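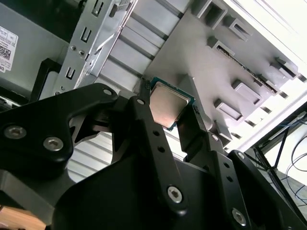 Desktop processor, silver heat spreader on a green substrate.

Baklow Thermal Paste, 2 g Syringe
Item no. 1236
In stock, ships from Lindsay

Baklow is a gray, non-conductive paste for desktop and laptop processors, graphics chips and small power parts. It spreads easily at room temperature and does not need a break-in period. One syringe is enough for about 16 average desktop chips.

What's in the pack
Syringe with screw cap
Plastic spreader
Cleaning wipe

How to apply
Shut down the computer and unplug it. Take off the cooler with a slight twist. Old paste can hold it tight, so run the machine for a few minutes first if it won't move. Wipe both surfaces until no gray is left on the cloth. Put a pea-sized dot in the middle of the heat spreader, set the cooler straight down and tighten the screws a little at a time in a cross pattern. Bare laptop chips should be covered edge to edge with the spreader.

Storage
Keep capped, tip down, out of the sun. Use within 60 months of the date on the label. If the first bit comes out oily, squeeze it onto a paper towel and throw it away.

Shipping and returns
Orders placed before 2 p.m. leave the same day. Unopened syringes can be returned to our Ondesstead address. Opened ones can't.

Also available
Roreck Pad Set, for memory and voltage regulators
Baklow Cleaner, pump bottle

Bulk pricing for repair shops: contact Angus Chisholm at the trade desk. The larger Baklow syringe is out of stock until January.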